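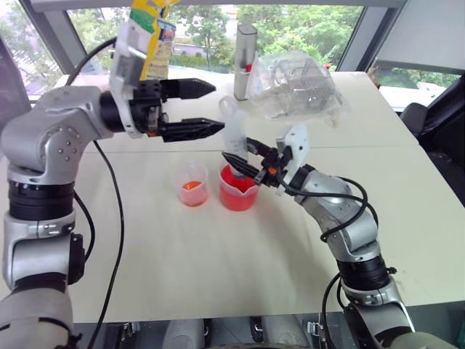
White table at the window, two small beakers of red-orange liquid near the center.

October
By the Briltham Bench Notes desk

Ljungberg Tendix 48 adjustable table: review

The Tendix 48 is a fixed-top work table with a hand-cranked height adjustment, sold by Ljungberg for light lab and classroom use. The number is the width of the top in inches. We bought ours through Clodska at list price, $534, with the leveling feet included and the cable tray left off.

Assembly took one person most of a morning. The frame arrives in two cartons. All fasteners are the same thread, but two lengths are supplied in one unlabeled bag, and the longer screws will bottom out in the crossbar before they clamp. Sort them first. The hex key in the kit is soft and rounded off on the last leg. Use your own.

Rated load is 205 pounds, evenly spread. We did not test to the limit. With a balance, a stirrer and a water bath on the top, the crank turned without slipping at any height. Full travel takes 20 turns. The handle folds under the edge but does not lock there, and it drops when the table is moved.

Side-to-side stiffness is good at the lowest setting and fair at the highest. Front-to-back stiffness is worse. Leaning on the front edge at full height sends a visible ripple across a filled beaker, and a balance reading to the milligram needs several seconds to settle. Tightening the crossbar again after the first week helped a little. Users who weigh often should keep the table low or buy the braced version.

The surface coating held up to dilute acid, ethanol and food dye when wiped within an hour. Food dye left overnight produced a faint ring that came out with a bleach solution. Acetone dulls the finish at once. The edge banding is glued, and one corner has started to lift.

Replacement feet and cranks are sold separately. Tops are not.

Rating: 3.5 out of 5. Suitable for general bench work. Not recommended for fine weighing at standing height.

Contact the desk | Copyright Briltham Bench Notes | Back to top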